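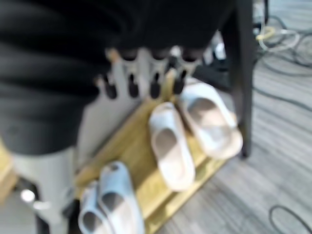
ok shoe rack thread bc the entry to the office has been driving me nuts since August

rule used to be shoes off at the door, slides on. fine. except the slides ended up everywhere, under desks, in the kitchen, one in the printer nook for a week

so now there's a rack. wooden board, low, cost me 40 bucks secondhand from a bloke in Cuscombe. no assembly, thank god

pairs go side by side, toes the same way. cream ones together, light blue ones together. that's it thats the whole system

Niall Leckie wants name labels. Niall you have one pair of shoes mate

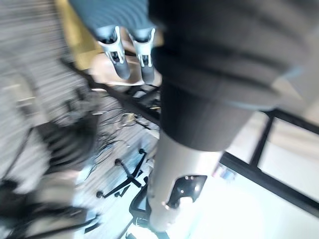
next job is cables. every time you roll a chair back a castor finds one. grey carpet is fine to roll on, cords are not

plan for Wednesday arvo: velcro ties, one of those trays that screws under the desk, and anything that isn't plugged into somthing goes in the tub

Blair Paterson reckons just tape it all down. no. did that at the old place and we were picking gum off the carpet till we moved out

also looked at a proper shoe cabinet w doors. $476, or $498 in the nicer colour. for slides!! the board is staying

q for anyone with a shared office, do you keep spare slides for visitors or make them go in socks? we've got people coming and I dont want to buy six more pairs

will report back after Wednesday if I can find the velcro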